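Subject: Re: [house-shoes] Slides by the door, storage and cleaning
From: Rūta Pētersons
Date: June 2024

Several of you wrote back after last month's digest, so I'll answer on the list. First the message I'm replying to, trimmed a little:

> I run a small guest house on the Stakivberg road and we ask everyone to
> change shoes in the entry. We bought molded slides for the guests in May.
> They are comfortable but I have three problems. They end up in a heap,
> the footbeds hold on to dust, and I can't decide if a low stand is worth
> having or if I should just put down a mat. Also my partner stores them
> one inside the other and I think it is bending the straps.
> Does anyone keep the thick kind and have a routine that works?
> – Stakivberg guest house

We keep the same general type, the thick one-piece kind with a wide strap. Ours at the Irora house are pink and I have a pair out for most of what follows. I don't know who made yours, so treat this as what we do and adjust it.

On the stand. I would get one, but a low one, and only for the pair that is in use. We tried a tall rack from a local shop, the Romurano, and the thick soles took up so much height that every second shelf had to come out. A small white platform that holds one pair does the job for each guest room. 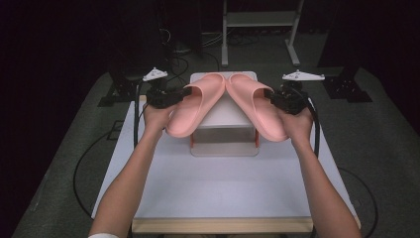 The tall rack is in the garage now and holds paint. If you do want a rack, measure the slide at the highest point of the strap and not at the heel. I measured at the heel and that is how I ended up with the wrong one.

For a mat, the only thing I'd say is choose one you can shake out. Carpet is bad for this. Any grit that comes in on the soles stays in the pile, and then it goes back onto the next pair.

On the heap. People will put slides back in a row if there is already a row. We set the pairs side by side with the heels toward the person who is coming in, so they can step straight into them. Before the season starts I go through all of them on a table, where I can see both of a pair together and check that they match in size and color. With two sizes in the same pink it is easy to end up with a medium left and a large right, and guests don't say anything, they just walk strangely.

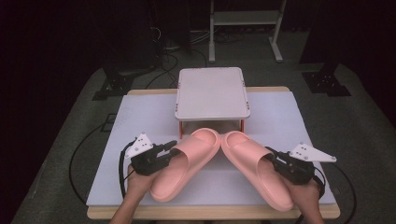 I also write the room number under the sole with a paint pen. It wears off and has to be done again each year. Ene (the village, for those who don't know the area) has a shop that will engrave soles, but the quote was 200 for the lot and I let it go.

On cleaning, which was the longest part of my notes. This is for the kind with small raised dots in the footbed:

1. Knock the two soles together outdoors to get the loose grit off.

2. Brush the footbed dry first, with a soft nail brush, going heel to toe. If you wet it first the dust turns to paste between the dots.

3. Lukewarm water and a drop of dish soap. Brush again in small circles. The toe end needs the most time, under the strap, where you can't see well. Hold the slide by its strap and tip it toward a window.
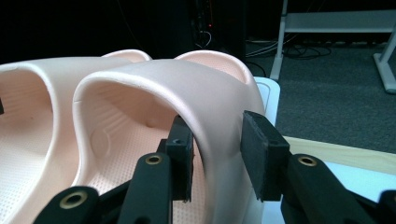
4. Rinse and shake. Stand them on their sides to dry, out of the sun. Ours take almost 20 hours in the utility room with the window open.

5. Wipe the outside with a cloth. It is smooth and needs nothing more.

I don't use bleach on colored ones. One of ours went patchy along the rim that way and I had to retire it.

On nesting. I agree with you and not with your partner, sorry. The strap is thick, but it is still the part that gives, and if another slide is pushed up into it for a whole winter it stays stretched. We store them flat in pairs, soles down, in a crate with a sheet of paper between layers. When I unpack them I pinch each strap and each rim between finger and thumb and feel for thin or split places. Look along any seam, too. A split that starts there is easy to miss on a pale color.

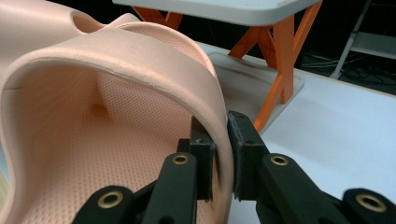 Rūta Pētersons
Irora house

PS. Two people asked off-list how long a set lasts. I can't say yet for this one. The previous set went six years with light use, and I have put 2028 in the household book as the year to look at replacing these. If anyone has a pair that is older than that and still in one piece, please write to the list and say how you store them.

PPS. The old thread about felt slippers is message 1534 in the archive. Search by number, the subject line is wrong.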